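Jornada de puertas abiertas en Dullow: crónica de una fábrica de galletas

Llegué a Dullow en julio, con un calor impropio y la ilusión algo infantil de quien va a ver hornos. La fábrica Trirnadum abre al público una vez al año y reparte 200 pases, que se agotan antes de que uno encuentre el formulario. A mí me tocó el número 17, impreso en una pegatina que se despegó en el aparcamiento.

Nos recibió Iwona Piątek, jefa de producción, con la paciencia de quien ya ha contestado muchas veces si se puede comer del suelo de la línea. Gorro, bata, cubrezapatos y adentro. El gorro no favorece a nadie, pero el señor de delante se hizo nueve fotos con él.

La visita empieza por el almacén de harinas, que huele a cole recién abierto, y sigue por el amasado. La estrella de la casa es la Sowa, una galleta de centeno con cara de búho que se vende desde que los padres de Iwona eran pequeños. El búho bizquea un poco. Quisieron corregirlo en una remodelación y llegaron 446 cartas de protesta, así que el molde bizco sigue en plantilla.

También conocimos la Aria, la hermana moderna, sin azúcar y sin búho. Probé dos. Con la primera pensé que me habían dado el envoltorio; la segunda, mojada en café, mejora hasta lo razonable. Un niño de nuestro grupo la devolvió a la bandeja mordida y con mucha educación.

Lo mejor, los hornos. La galleta entra pálida por un extremo y sale morena por el otro, que es más de lo que consigo yo en quince días de playa. Iwona explicó que el centeno agradece un reposo largo antes de cocerse y que las prisas se notan en el borde. Tomé nota, aunque en mi casa el único borde que se nota es el quemado.
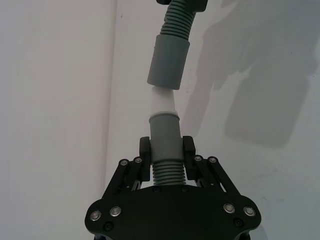 Al final se pasa por la tienda, porque de Trirnadum no se sale por otro sitio. Las galletas rotas se venden a granel en bolsas de papel y están igual de buenas que las enteras, con la ventaja de que nadie te mira mal si empiezas por la cabeza del búho. Compré 2 kilos. Pensaba regalar la mitad.

Para quien vaya el año que viene: lleven calzado cerrado, desayunen poco y pidan el turno de las diez. En el de mediodía la cola de la degustación llega hasta el aparcamiento, donde, si alguien encuentra una pegatina con el 17, puede quedársela.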